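Ticket 1742
Product: Zoretti bread machine, bought through the Juvbridge store
Category: Baking results
Status: Closed by customer
Subject: Loaf rises fine then caves in on top

Opened by customer, 7:10 am

Hi, machine is a couple months old. Basic white comes out with a sunken top every time. Sides good, crust good, bottom good, top looks like a soup bowl. Inside is gummy right under the dip. Tried it four times this week. Same thing. Is it the heater?

Recipe is my grandmother's, from a 1964 church cookbook, cut down to fit the pan. Bread flour, water, sugar, salt, butter, dry milk, yeast. Using the basic cycle, medium crust, smaller loaf setting. Yeast is Verari, the jar kind, kept in the fridge.

Please don't tell me to read the manual, I've read it.

Reply from Juvbridge support, 9:25 am

Thanks for writing in. A loaf that rises and then falls at the start of the bake is usually too wet, has too much yeast, or is short on salt. A weak heater tends to give pale crust all over, and yours sounds like it's browning. Can you send:
the exact amounts
how you measure the flour (cup or scale)
which yeast, active dry or instant
what the dough looks like ten minutes into kneading

Customer, 12:40 pm

On lunch so quick. Cups. I dip the cup and level it. Yeast is instant, 2 1/4 tsp, book says one packet so I used a packets worth. 3 cups flour, 1 1/4 cups water. Salt 1 tsp. Sugar 2 tbsp. Didn't look at the dough, lid was shut. Am I supposed to open it??

Reply from Juvbridge support, 2:05 pm

Yes, opening the lid while it kneads is fine. Leave it closed during the rises and the bake. You're looking for a smooth ball that sticks a little to the bottom of the pan and cleans the sides. If it's smeared around the walls, add flour a tablespoon at a time and give it a minute between.

The packet amount was probably meant for active dry and for a loaf raised by hand. Please drop the instant yeast to 1 1/4 tsp and bring the salt up to 1 1/2 tsp. Change only those two for the next loaf, leave the water alone, so we can see what it does.

Customer log, pasting my notes from here on

Loaf 5. Yeast 1 1/4, salt 1 1/2. Water same. Checked at ten min, dough smeared up the sides, kind of shiny. Did not add flour becuase you said leave the water alone and I figured that counts. Result: dip is half what it was. Still gummy at the top. Smells better, less like beer.

Loaf 6. Got a scale out. My "cup" of flour is 150 grams one time and way under that the next. So that's something. Weighed out 450 g flour total. Water same. Ball formed but slumped when the paddle stopped. Top flat, no dip. Little wrinkly.

Loaf 7. Took out 2 tbsp water. Good ball. Then the kids wanted to see and somebody opened the lid during last rise, no idea how long. Came out lopsided. Not counting it.

Loaf 8. Repeat of 7, lid shut. Domed!! Small tear on one side. Crumb even, no gummy strip. Left in the pan after the beep though and the bottom crust went damp, my fault, was outside.

Reply from Juvbridge support, 10:15 am

Very good progress. The tear on the side is common when the dough is just a touch dry, so try putting one tablespoon of water back. Also check the temperature of your water. In a warm kitchen, use it cool from the tap. And move the loaf to a rack when the cycle ends so the steam can get out.

One more thing to rule out: is the machine near the oven or in sun?

Customer, 5:50 pm

It was next to the stove, yes. Moved it down the counter. Had been using warm water too, the old book says "as warm as a baby's bath" lol.

Loaf 9. One tbsp back, cool water, new spot. Best one yet. Nice round top, no tear. Cut it after 90 minutes on the rack, sliced clean. Toast this morning was great.

Loaf 10. Same but with Shi whole wheat for one of the cups. Bit short, top level. Needs more water I think, whole wheat drinks it. Will mess with that on my own time.

So the final numbers, for whoever searches this later:
450 g bread flour
water 1 1/4 cups minus 1 tbsp, cool
instant yeast 1 1/4 tsp
salt 1 1/2 tsp
sugar 2 tbsp
butter 2 tbsp, soft
dry milk 2 tbsp
basic cycle, medium crust, look at the dough at ten min

Heater is fine. No return needed, you can cancel the label.

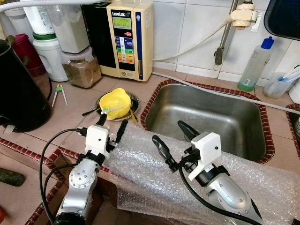
Only leftover question is the paddle, it stays stuck in the loaf half the time. Going to try a dab of butter on the shaft before the flour goes in. If that doesnt work I'll open a new ticket. Ok to close this one.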